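4.2 Where the floor meets everything else

I came to floors late. When I started visiting homes for the Wubshet housing study I was meant to be looking at storage, and for the first few weeks that's what I wrote down: shelves, hooks, what people shoved on top of wardrobes. Then one Friday I was going back through my notes and saw that the people I'd talked to kept dragging me off the subject. They wanted to talk about the line at the bottom of things – the bit where a panel or a unit comes down and the floor starts.

So I went back and asked about it properly. We had 272 households across Grekia and Flaltley, and I added one loose question to the January round: which part of your floor do you clean last? More than 200 of them gave me some version of the same answer, which was "along the edges". A fair few laughed while they said it. One woman in Flaltley told me she does the middle on her way out of the door and the edges when her sister is coming to stay (I've thought of her every time I've swept my own kitchen since).

I should say a bit about glossy floors here, as they came up far more than I'd bargained for. People in the Grekia flats mostly had pale, shiny ones put in by the landlord, and they were split on them. Some loved how they threw the light about. Others said you're forever chasing smears, and that a beige floor looks cream at breakfast and nearly green by teatime depending on the bulbs. I couldn't find a tidy way to code that, so I left it as free text and quoted from it in section 5.

White panels got a much rougher ride. The complaint was always marks near the bottom – shoes, hoover, toys, a chair that gets pushed back too hard. Dark surfaces were thought to be kinder, although two people in the Braltance block told me the opposite and were very firm about it. A dark finish with a sheen to it shows every fingerprint, they said, and at least with white you can see what you're wiping.

What I've called the "low line" in the rest of this paper is any stretch of floor within 25 centimetres of something upright. Figure 3 gives an idea of the sort of place I mean, with pale and dark surfaces both coming down to a shiny floor. 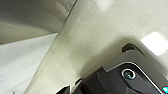 Figure 3. A low line: dark grey surface and white panel meeting a glossy beige floor.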